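4.2 Team orders and the undercut

Motor racing has a long tradition of teammates who are equal until the second pit stop. We took the 2563 radio messages in the Kavgate archive and asked when a team first tells one driver to let the other by, and how much politeness is wasted in doing so. The messages were coded by hand, twice, on the Suslow scale, which has 9 steps running from "your call" to "we will discuss this later."

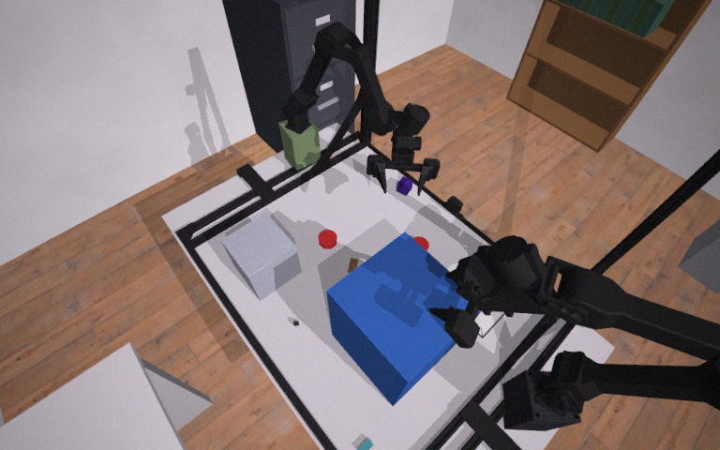

Of the full set, 215 messages contained an order. The rest concerned tires, the weather, and the failings of other people. Orders came late, most often once the trailing driver had already complained for several laps, and they were seldom phrased as orders. Heinonen's model treats every such message as a cost to the team, to be weighed against the points gained. It has no term for sulking, and our residuals suggest it should.
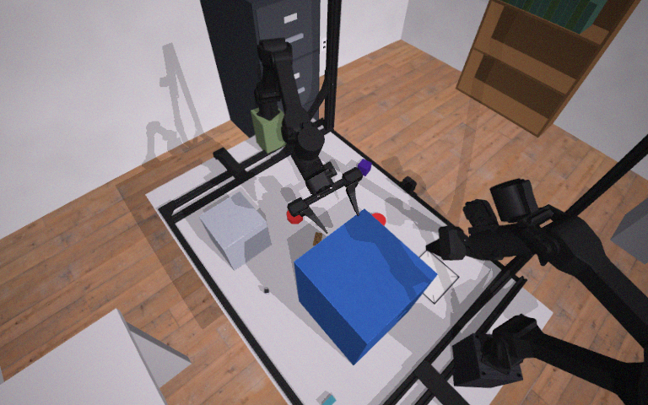

Figure 3. Simulated workspace with two robot arms and a large blue cube.

We then ran 2000 simulated races on the Tutbridge circuit, with the order given early, late, or never. Early orders gained the team a little track position and lost it again whenever the car in front turned out to have the better tires. 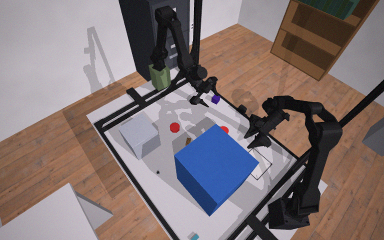

Late orders did slightly better, provided the driver obeyed. Our simulated drivers obey always, a limitation that readers who follow the sport will spot without our help. Section 4.3 relaxes this assumption and lets the leading car pretend its radio is broken.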